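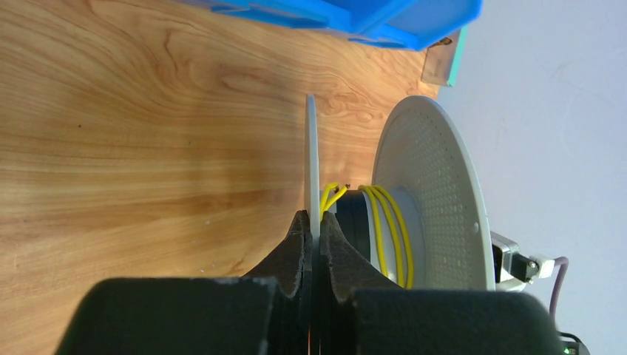
Transit is the passage of goods belonging to one state across the territory of another, on their way to or from a third place. For a country with no coast of its own, it is the condition on which almost all foreign trade depends. The goods themselves may be of the most everyday kind. A blue plastic crate with ribbed sides, like the one on the wooden tabletop at the head of this chapter, can be carried across a room without anyone's leave. If the same crate is to be carried across a foreign country, it falls under customs law, road and rail law, health rules and, in most cases, a treaty between governments. Chapter 10 is concerned with that treaty: why states sign it, what it usually contains, and what happens when one side stops honouring it.

10.1 The position of the landlocked state

A landlocked state has the same legal standing as any other. It may join international organisations, send and receive ambassadors, and register ships under its own flag. Its weakness is practical. Every tonne of grain or fuel that it buys from overseas must first be landed in a port that it does not control and then moved along roads or railways that it does not maintain.

The state that lies between the landlocked country and the sea is called the transit state. It has interests of its own, and these deserve to be taken seriously. Heavy lorries wear out its roads. Goods said to be passing through may be sold on its markets without payment of duty. Its own traders may find the port crowded at harvest time. A government that asks for fees, seals and inspections is often answering complaints from its own citizens, and students should be slow to assume bad faith.

International law gives the landlocked state a right of access to and from the sea, and freedom of transit across neighbouring territory by agreed means of transport. The terms on which that freedom is used, however, are left to be settled between the states concerned. The general right is therefore of limited help until a particular agreement has been made – and the making of that agreement is a matter of diplomacy.

10.2 A model case: Skirkine and Varnska

Throughout this chapter the argument is followed through a model case. Skirkine is a landlocked republic. Varnska, its western neighbour, has a long coast and one deep-water port, at Hellier. The road from the Skirkine border to Hellier is 600 kilometres long, and for most of that distance it has a single lane in each direction. The River Hồ, which rises in the highlands of Skirkine, reaches the sea a short way south of the port.

The two governments were once provinces of the same empire, and for a generation after independence goods moved between them under old railway rules that neither side had troubled to replace. Difficulties began when Varnska joined a regional customs union and Skirkine did not. From that point Varnska was answerable to its partners for everything that crossed its eastern border, and its officials began to ask for a cash deposit on each load, to be returned when the goods left by sea. Refunds were slow. Traders in Skirkine complained that their money was being held for months at a time.

In November of the following year, Varnska closed the border post for 2 weeks, giving as its reason the discovery of untaxed fuel in sealed tankers. Skirkine replied by suspending the water agreement under which farms in the lower valley of the Hồ received a fixed share of the summer flow. Neither measure was popular at home. Both governments had shown, however, that they possessed a means of causing harm to the other, and talks opened soon afterwards in Hellier.

10.3 What a transit agreement contains

The agreement reached at Hellier is typical in its form. It opens with definitions, and these were the subject of longer argument than any other part of the text. The word 'goods', for example, had to be settled before anything else could be discussed. Varnska wished to leave out weapons, live animals and fuel. Skirkine accepted the first, secured a separate schedule for the second, and gave way on the third only when a system of marked tankers was agreed.

The articles that follow deal with routes, documents, charges and disputes. Traffic is confined to named roads and to one railway line. A single form, printed in both languages, takes the place of the earlier set of papers. Charges may be made for services supplied and for the upkeep of the road, but they may not be set as a tax on the value of the goods. The cash deposit is replaced by a guarantee, given by an approved bank in Skirkine and called upon only if a load fails to arrive at the port.

The agreement also leases to Skirkine a small area behind the eastern quay at Hellier. The negotiators from Skirkine had asked for a term of 999 years. Those from Varnska, who were conscious that their parliament would regard so long a lease as a gift of territory, offered 10. The text as signed provides for a shorter lease that renews itself unless either party gives notice. It states in plain terms that the area remains the territory of Varnska and that Varnska's criminal law applies within it.

10.4 Compliance and the question of trust

A treaty of this kind is tested daily, at a border post, by officials who took no part in writing it. Duyên Âu has argued that the success of a transit regime can be judged from the conduct of its most junior inspectors, who decide whether a seal will be accepted or a lorry sent back. In her account, agreements fail slowly. Delays lengthen, small charges appear, and each is too minor to be raised between ministers until trade has already begun to move elsewhere.

Indrek Vanags takes a different view. He places greater weight on the wider relationship between the parties and, in particular, on what each can withhold from the other. On this reading, the road to Hellier stayed open because the farms of the lower valley needed water, and the wording of the articles mattered less than the link between the two questions. He notes that landlocked states with no such means of pressure have often obtained good treaties and poor service.

The two positions are less far apart than they may seem, and both will be used in the sections that follow. Section 10.5 examines the joint commission set up to hear complaints. Section 10.6 considers the effect of a second route, through a rival port to the north, upon the fees charged at Hellier. Section 10.7 turns to the case of armed conflict, in which a transit state may be pressed by its allies to stop goods bound for a country with which it is itself at peace – a problem on which the existing law offers only partial guidance.

Before going further, readers should make certain that they can use the following terms with confidence: transit state, freedom of transit, customs union, bank guarantee, leased area, joint commission. Each was introduced in Chapter 9 or in the pages above, and each is defined again in the glossary.

Filed under: Foreign Affairs > Treaties and Trade > Textbook Extracts
Posted Jun 9, 2025
Shares 10 | Comments 2

Related reading
Shared rivers and the duty to give notice
Why customs unions need a common border
Leased ports: sovereignty and use
Glossary of terms for Chapters 9 and 10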